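Cuaderno del taller, entrada de mayo
Escribe: Joar Wallin
Presentes: Anisa, Jhosep, yo. Syafiqah por la tarde.

9:40. Empiezo la entrada antes de encender nada, para no hacer como la vez pasada, que escribí todo de memoria y Anisa tuvo que corregirme la mitad. Pido perdón también por mi español, Jhosep me prometió que lee esto y marca los errores con lápiz.

Objetivo del día: que el brazo agarre bien las piezas delgadas dentro de la caja de ordenador. Con piezas grandes ya no hay problema. Con las delgadas la pinza llega, cierra, y la pieza gira un poco entre los dedos. Quiero saber si el giro viene de las almohadillas, del cierre o de la posición de la muñeca. Son tres cosas distintas y hasta ahora las hemos cambiado todas a la vez, que es mala costumbre.

Estado del material:
El brazo sigue en el banco de Bustos (así llamamos al banco del fondo, por el dueño anterior del local). La base está apretada de nuevo. La pinza es la segunda versión, la que cortó Ilham en chapa negra. La caja es la misma de siempre, abierta por un lado, con la placa de imitación dentro. El control corre con Homa, nuestra rama propia, sin cambios desde el domingo.

10:15. Reviso los tornillos de la pinza uno por uno con la llave allen. El pivote de la placa derecha tenía juego. No mucho, pero si muevo el dedo con la mano se oye un clic pequeño. Lo aprieto y pongo fijador medio. Ilham dijo que no hacía falta fijador en este punto porque se desmonta a menudo. Yo creo que sí hace falta, lo dejo escrito aquí y lo hablamos.

Al apretar demasiado, el eslabón se pone duro y el motor trabaja más. Aflojo un cuarto de vuelta. Ahora se mueve suave y no hace clic.

10:50. Primera serie, sin cambiar otra cosa. Cierre con corriente baja, valor 200 en la tabla de Homa. La pinza toma el borde y lo mantiene. Cuando pido una rotación de muñeca de 5 grados, el agarre resbala en casi todos los intentos. Es igual que antes de apretar el pivote, o muy parecido. Entonces el juego del pivote no era la causa principal. Bueno saberlo.

Nota para mí: no usar la palabra "casi todos" en este cuaderno. Anisa quiere números. Repito la serie con registro: 13 intentos, 5 agarres sin giro. Los demás giran. El archivo está en la carpeta Wikidell con el nombre de la serie.

11:30. Pausa obligada. El cable de la muñeca se engancha cuando el brazo baja por el lado de la fuente de alimentación. Jhosep lo vio primero. Lo pasamos por el otro lado con dos bridas y dejamos una curva más larga. Hay que mirar que la curva no toque la tela metálica del banco cuando el brazo va a reposo. Hice el movimiento a reposo cuatro veces, despacio, con la mano en el botón de parada. No toca.

12:10. Cambio las almohadillas. Las viejas estaban brillantes en la parte de arriba, justo donde tocan las piezas delgadas. En la parte de abajo estaban como nuevas. Eso me dice que los dedos no cierran paralelos del todo y se encuentran antes por la punta. Para una pieza gruesa no importa. Para un borde delgado, la superficie de contacto es muy pequeña y la pieza puede girar sobre ella como sobre un eje.

Pegado: limpiar con alcohol, esperar, pegar, dejar cerrada la pinza sobre un trozo de cartón. Jhosep recomienda una hora. Le di la hora, con la comida en medio.

Durante la comida hablamos de la alineación. Anisa piensa que la diferencia entre los dedos viene del corte, que Ilham hizo las placas en dos días diferentes y la máquina se pudo mover. Jhosep piensa que es el montaje. Yo no tengo opinión hasta medir. Lo que no quiero es limar nada antes de medir, porque una placa limada ya no vuelve.

14:00. Medido con el calibre. Las dos placas largas son iguales hasta donde puedo leer. Entonces el corte está bien (perdón, Ilham, por las sospechas en tu ausencia). La diferencia estaba en una arandela. En un lado había una arandela y en el otro no. La puse yo, seguramente, cuando cambié el tornillo. Añadida la otra arandela. Con una hoja de papel entre los dedos, al tirar, ahora resiste por igual arriba y abajo.

14:35. Segunda serie con almohadillas nuevas y dos arandelas. Mismo cierre, valor 200. De 13 intentos, 11 sin giro. Muy contento, pero espero para celebrar. He cambiado dos cosas juntas, las almohadillas y la arandela, exactamente lo que escribí esta mañana que no debíamos hacer. Para separarlas hay que volver a poner las almohadillas viejas, y están rotas de despegarlas. Se queda así. La próxima vez, una por una.

15:20. Llega Syafiqah y pregunta por qué no subimos la corriente de cierre y terminamos. Probamos con 208, que es el máximo que dejamos puesto en Homa para esta pinza. No veo diferencia con 200. Para ir más arriba hay que tocar el límite, y el límite lo puso Anisa después del accidente con la carcasa de plástico. No lo toco sin ella. Anisa, desde la otra mesa, dijo que no. Decidido.

15:45. Ahora la aproximación. El problema es que el brazo entra por el lado abierto de la caja y los eslabones de la pinza ocupan mucho sitio. Si la muñeca entra recta, la placa izquierda pasa demasiado cerca de la fuente. Cambié el punto de entrada hacia la derecha y después giro cuando los dedos ya están sobre la placa. El movimiento es más lento y más feo, pero pasa con espacio.

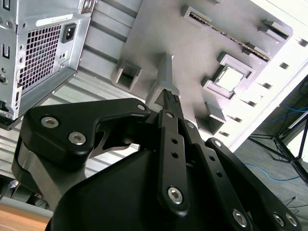 Pinza v2 sobre el borde delgado, justo debajo del poste gris. A la izquierda, arriba, la fuente.

Apunté los ángulos de esta postura en la tabla, fila "borde bajo poste". Es la que vamos a usar como referencia para comparar las demás. Si alguien mueve la caja, aunque sea un poco, esta fila ya no vale y hay que volver a enseñar el punto. Propongo marcar la posición de la caja en la mesa con cinta. Jhosep tiene cinta de la buena.

16:30. Pregunta de Syafiqah que no supe contestar: con la cámara de la muñeca, ¿cuánto de la placa nos tapan los propios dedos en el momento de cerrar? Desde esa cámara la pinza ocupa mucho, y el zócalo y la ranura larga quedan en la mitad de arriba. Para el borde no importa, las puntas se ven bien. Para trabajar con la ranura puede importar. Ella va a pensar si conviene subir el soporte de la cámara. Yo preferiría no cambiarlo esta semana, porque habría que calibrar otra vez.

16:50. Un error mío: pedí el movimiento a reposo con la pinza todavía cerrada. Paré con el botón antes de que tirara de la placa. Añadí en Homa una comprobación: si la pinza está cerrada, el programa pregunta antes de ir a reposo. Es una línea. Jhosep la revisó y cambió mi mensaje, que decía "¿quieres abrir la pinza o continuar cerrado?", por uno en español correcto.

17:20. Apago. Brazo en reposo, pinza abierta, llave allen en su sitio.

Pendiente:
Hablar con Ilham del fijador en el pivote derecho.
Pedir almohadillas a Vanby, queda un juego solo. Lo hace Anisa.
Cinta en la mesa para la caja.
Repetir la segunda serie con la caja girada, para ver si el resultado aguanta.
Syafiqah: dibujo del soporte de cámara, sin fabricar todavía.
Buscar en el cuaderno anterior cuándo se cambió el tornillo de la arandela. Si fue antes de las pruebas con piezas grandes, esas pruebas también se hicieron con los dedos torcidos y hay que escribirlo al lado de los resultados.

Añadido a lápiz, J. Mosquera: Joar, "tela metálica" es otra cosa, creo que quieres decir la chapa del banco. Lo demás se entiende bien. La cinta está en el segundo cajón.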